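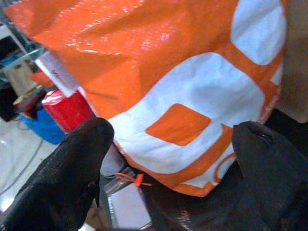
Equipment purchasing: progress to the end of March

3 shares 0 comments

The Prirkusach picking cell now has a working arm and a two-finger gripper, both bought under the first part of the grant. Current work is on bags and soft packaging. Woven plastic bags with a glossy finish are on the list because they crumple and throw back a lot of light, and the wrist camera has to cope with both.

Spending

Fingertip pads are the item we under-budgeted. We allowed for 7 sets over the year and now expect to need 15. Ovow has quoted $1,120 for the extra sets, freight included. We ask to move this amount from the travel line, with no change to the total.

Second arm

We have quotes from Lau and Revmont. Lau is cheaper, but delivery is about 9 weeks and the controller is extra. Revmont includes the controller and a service visit. We favour Revmont and will send both quotes with the order form.

Still to do

Replace the overhead lights with dimmable ones, price a spare wrist camera and settle the insurance value of the cell. Cable covers for the floor are not in the budget and will come out of consumables.

We need a decision on the travel line before the second arm is ordered.

Share Print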